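We painted the spare room twice

I'm writing this at the kitchen bench with a cup of tea and paint in my hair, so forgive the rambling. A few of you asked after my last post how the spare room was coming along, and the short version is that it's blue-grey. The long version takes in a colour I hated, a floor I've fallen in love with, and an argument with a hardware shop over a tin of undercoat.

The first colour was my fault. I'd picked it off a card the size of a bus ticket, under shop lights, at five in the afternoon when I was hungry. On the card it was a soft, buttery cream. On four walls it was custard. I gave it a week (you're supposed to let a colour settle, Mum says) and every morning I opened the door and thought about pudding.

So, back to Hesness for more cards. The bloke at the paint counter there is a Kosmas Tsoukalas and he is very patient with people who have made a mess of things. He asked which way the window faced, what time of day I'd be in there and whether I was keeping the floor. I hadn't thought about the floor at all! It's been under carpet the whole time we've lived in Menby and I only knew there was timber because you could hear it.

He told me to pull the carpet up before I bought another drop of paint. I grumbled all the way home, and then I did it, because I am easily led. Up came the carpet, then the underlay, which had gone to a sort of orange biscuit crumb and got into my socks and my ears. Then staples. I counted them as I went because it was the only way to keep myself at it, and I can report that there were 373 staples in that floor, plus whatever the vacuum got. If you're ever doing this, buy proper pincers. I started with a butter knife and that is how you end up with a bent butter knife.

But the boards! Reddish, warm, a bit streaky, with one dark patch near the door where somebody must have had a pot plant for years. I got a quote to have them sanded and polished and it came back at 3,000 dollars, so I closed the email and went for a walk. We ended up giving them a very good wash, a light hand sand over the worst bits and an oil, over a long weekend in February with all the windows open. My knees have not forgiven me. 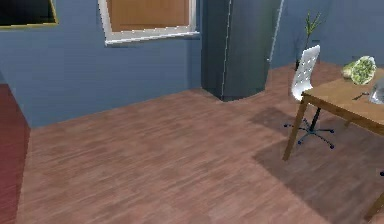 Anyway, once the floor was done the colour more or less chose itself. Warm reds and browns want something cool next to them, and every cream I held up looked grubby. I bought five sample pots and painted big squares on sheets of cardboard, so I could move them from wall to wall and prop them down by the skirting. Do this. Don't paint your squares straight on the wall like I did the first time, or you'll be sanding out the edges later and swearing.

Two of the greys went purple by lunchtime. One was so pale it might as well have been white. The fourth I liked a lot in the morning, and then we put the lamp on at night and it turned the colour of an old school jumper. The fifth was the winner – a blue-grey with enough blue in it to be cheerful and enough grey that I don't feel as if I'm in a nursery.

Now, the undercoat saga. I went to Kalogeropoulos for that one because it's closer and I was in my painting clothes and didn't fancy being seen. The tin I brought home had a skin on it thick enough to walk on. I took it back, they said it must have been left open, I said I'd opened it 20 minutes ago in my own hallway, and around we went. They swapped it in the end, to be fair to them, and threw in a roller sleeve. I've still got the sleeve. It sheds like a labrador.

Custard takes some covering, by the way. One undercoat, two top coats, and a third on the wall behind the door where I'd been mean with the roller. I cut in with an angled brush and no tape, very slowly, with the radio on, and I reckon it's the neatest job I've ever done. There's a wobble above the power point. A chair is going in front of it.

What I haven't sorted is curtains. I had my heart set on a heavy linen from Flasovum until I saw what they charge by the metre, and now I'm eyeing off the old bedspread in the linen cupboard and wondering if I can still thread the sewing machine. My sister says blinds. My sister says blinds about everything.

Next up is the desk, which needs to get around the corner in the hallway, and I've measured it three times and got three different answers. If anyone has a trick for taking the legs off a desk where the screws have been painted over, please leave it in the comments. I've got the pincers, at least.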